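Visit report: battery storage open day, Cavarport
2022-09-29

Cenwood opened its battery storage site at Cavarport to visitors last week, and I went along with a group from the Jundcombe energy users' association. We were split into two parties at the gatehouse and given hard hats, vests and a site map that was already out of date.

The site stores power from the solar array on the old port rail yards. When the airport and the cool stores draw hardest in the early evening, the batteries discharge through the Dvorak substation next door. Our guide said the changeover is automatic and that operators step in only for maintenance or a grid fault.

We walked the rows first. There are 40 battery containers, each with its own cooling unit, and they are louder than I expected. Fire separation between the rows was widened after the council's comments in March, and the extra gravel strip takes up most of what was going to be the visitor car park. Staff now park on the verge.

The control building was next. It has a small operations room, a switch room we could look into but not enter, and a training area at the back.

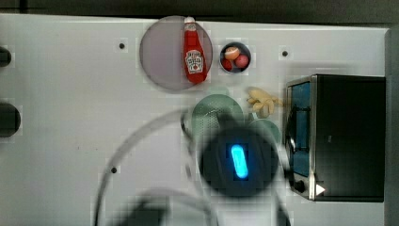

Ketchup bottle and plate on the white tabletop, Cavarport.

Questions ran for about 30 minutes. Most were on cost and on what happens to the cells at the end of their life. Cenwood has a take-back agreement with the supplier, but it covers the cells only - the containers and cabling stay with the site. Somebody asked if local businesses would see lower network charges. The answer was that it is up to the distributor, and that a decision is expected next year. 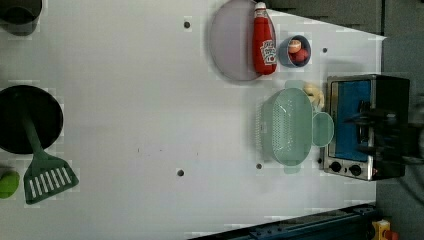 Stage 2 was covered only briefly. It would add 4 hours of storage on the northern side of the fence, subject to a second connection at Dvorak. The planning application has gone in and the noise study is still being done. Residents on the Jundcombe side have asked for a wall instead of planting.

The bus back left on time. Copies of the site map, with corrections, are to be sent to everyone who signed in.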